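Teaching by Hand: An Interview with the Demonstration Programme at Hasell

Published Friday, February 24, 2023

The household demonstration programme at Hasell has now completed its first full period of collection. Its lead, Zoia Fedoruk, and its senior demonstrator, Kieran Kinsella, spoke to the newsletter about how the work is carried out and what remains to be settled.

Ms Fedoruk began with the choice of method. The programme had first used remote control, in which an operator steers a robot arm from a desk. "We kept that for the bench tasks, and we still use it there," she said. "For homes it was slow. An operator at a desk has very little feeling for how hard the fingers are pressing, and a task that takes a person a few seconds could take several minutes."

Since October the demonstrators working in homes have held the grippers themselves, one in each hand, and carried out the task directly. The recordings are then used to train the arms. The total stands at 1,226 accepted demonstrations, of which 228 concern waste and tidying in bedrooms.

Mr Kinsella described those bedroom tasks as harder than they sound. "A person picks up a box without deciding anything. With the grippers you have to decide where the fingers go, and you have to do it the same sensible way each time, or the recording teaches nothing."

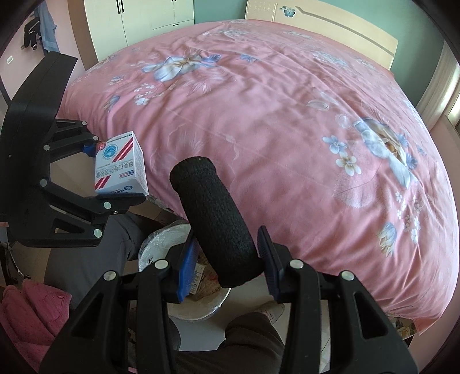
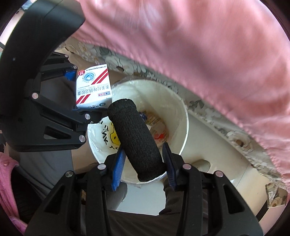
Two grippers in use at the bedside, one holding a medicine box and the other a black cylinder with a textured covering.

He considers two-handed work the most demanding part of the programme. New demonstrators tend to forget the hand that is only holding something, and let it drift. "I ask them to treat the still hand as working. If it wanders, the robot will learn to wander."

Asked about soft objects, Mr Kinsella said that they gave more trouble than rigid ones. A knitted surface yields under the pads, and the demonstrator may squeeze further than is needed. Cardboard packets present the opposite difficulty, as a firm grip in the wrong place will crush a corner. Demonstrators are given time to practise on both before any recording is kept.

Review is the responsibility of Tamara Tkachenko, whose team at Heywood watches every recording before it is accepted. In the period covered, 29 were returned with a request that they be repeated. Ms Fedoruk said that most of these had been returned for hesitation. "A pause is natural to us. We stop and think. The arm has no idea why we stopped, and it copies the stop."

On the question of whether remote control would be given up entirely, she was cautious. It remains the only means of showing the robot how to recover from its own mistakes, as the operator can take over at the moment the arm goes wrong. Demyd Koval is preparing a short trial at Nimow in which both methods will be applied to the same set of tasks.

Households taking part are asked to leave their rooms as they would ordinarily be. Further homes will be approached once the Nimow trial has been reviewed.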